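Sorting and Folding in a Shared Laundry
Project report, Unit 2, September
Rin Onishi and Ka-ming Kuo

Why we picked this
The laundry at Gandthorpe (the student residence on the Drusisholm side) has one folding table and everybody fights over it. People fold on top of the dryers, on the floor, or give up and stuff it all in a bag. We wanted to know if a set folding order would get people off the table faster. Also whether colour sorting before folding is worth the bother.

Background
Not much written on this that we could get hold of. The residence handbook says "please clear the table promptly" and thats it. Ka-ming's aunt used to run a dry cleaner and taught us the thirds fold, which we used all the way through.

What we used
Mixed pile of cloths and clothes, plain colours only. No patterns, too hard to tell front from back in the notes.
White table, wiped down first.
Phone timer.
A Gestby basket for the finished stack.

Method
One person folds, one writes. Swap after each load. 14 loads total, half sorted by colour first and half straight from the pile. Timing starts when the first item is touched and stops when the last one is on the stack. Socks left out after the first load because pairing them took longer than everything else put together.

The folding order
1. Tip the pile at the back of the table. Keep the front clear or you end up folding on top of other stuff.
2. Pull colours apart, roughly. Darks are the problem. Black, navy and very dark brown look the same under the laundry lights so put them in one group and don't argue about it.
3. Bring one dark piece forward. Fold lengthways into a long strip before doing anything to the ends. Ours kept bunching and one corner always wanted to ride up.

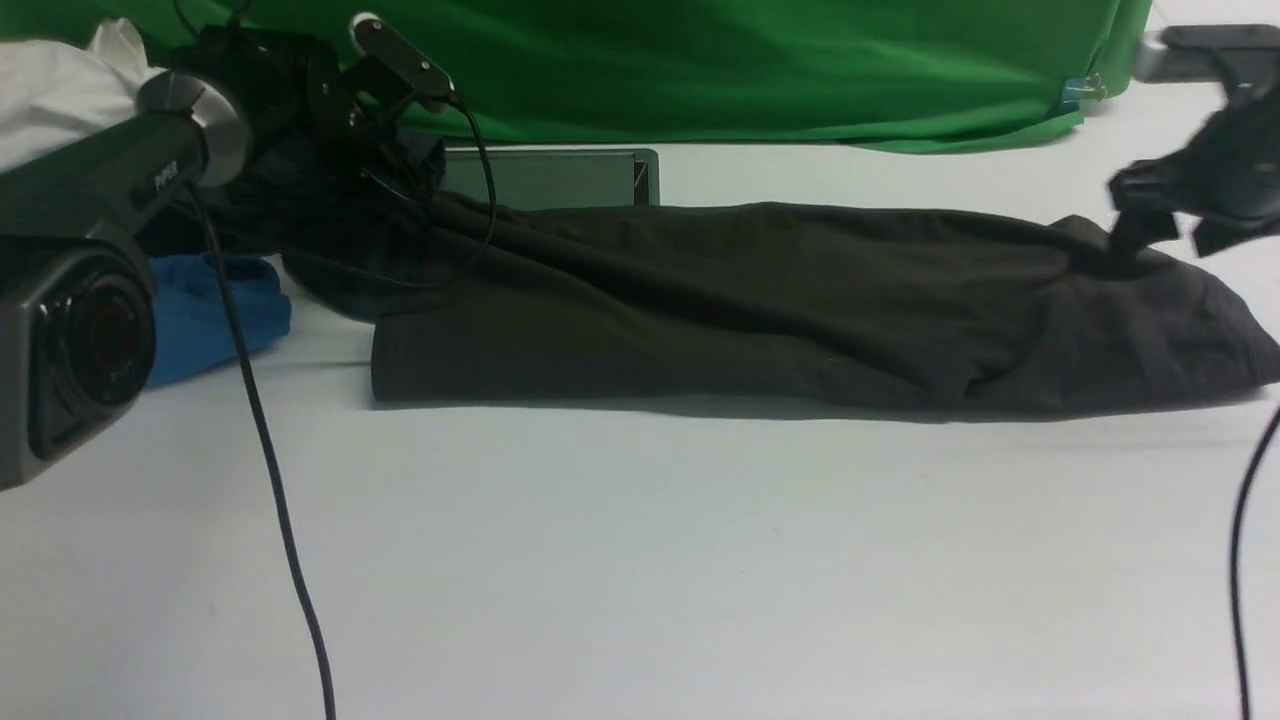
4. Smooth the strip from the middle out. Ends last. Then thirds.
5. Stack with the rounded fold facing you, easier to count and easier to lift.

Results
Total folding time for all loads was 2405 seconds, of which 1044 was the sorted loads. So sorting first came out ahead, even with the sorting counted in. We expected the oposite. Rin thinks its because you stop digging. Ka-ming thinks we just got better at it, and the sorted loads were mostly later in the week. Fair point, should have mixed up the order.

Next time
Alternate sorted and unsorted. More than two folders. Ask Mrs Fukuda at the front desk if we can put the steps up on the wall beside the table.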